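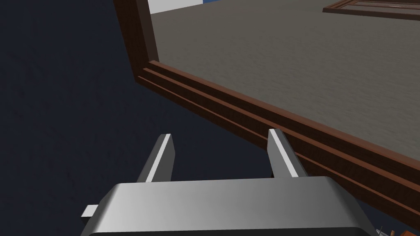 Computer-rendered illustration: Dasteo

Local business | Atcombe and district
2 min read

2018-01-11

The furniture maker Hedlund will move its workshop to Atcombe in March, into the old dairy building on Drurka Road. The company signed the lease before Christmas and has now received permission from the council to change the use of the building.

The new workshop has a floor area of 1,851 square metres. Of this, 451 square metres will be a showroom, where customers can look at cupboards, tables and beds before they order. The present showroom is a single room above a shoe shop, and older customers have often complained of the stairs.

All employees keep their jobs, the company writes in a short statement. It also wants to hire eight new people during the year, mostly for sanding and finishing. Two of the places are meant for apprentices - the first that Hedlund has taken since it began.
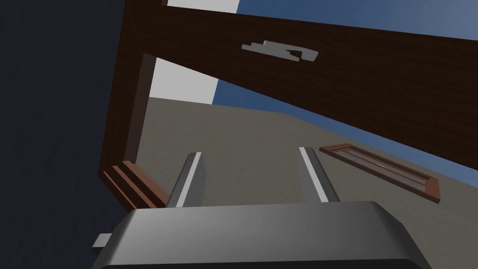

Not everyone on Drurka Road is pleased. In letters to the council, almost 30 neighbours have asked about noise and about lorries in the morning. The permission therefore says that no deliveries may come before 7 o'clock, and that the large doors to the yard must stay closed when the saws are running.

The old workshop will close one week before the move. Orders which are placed now will be delivered as usual, but repairs have to wait until the new place is open.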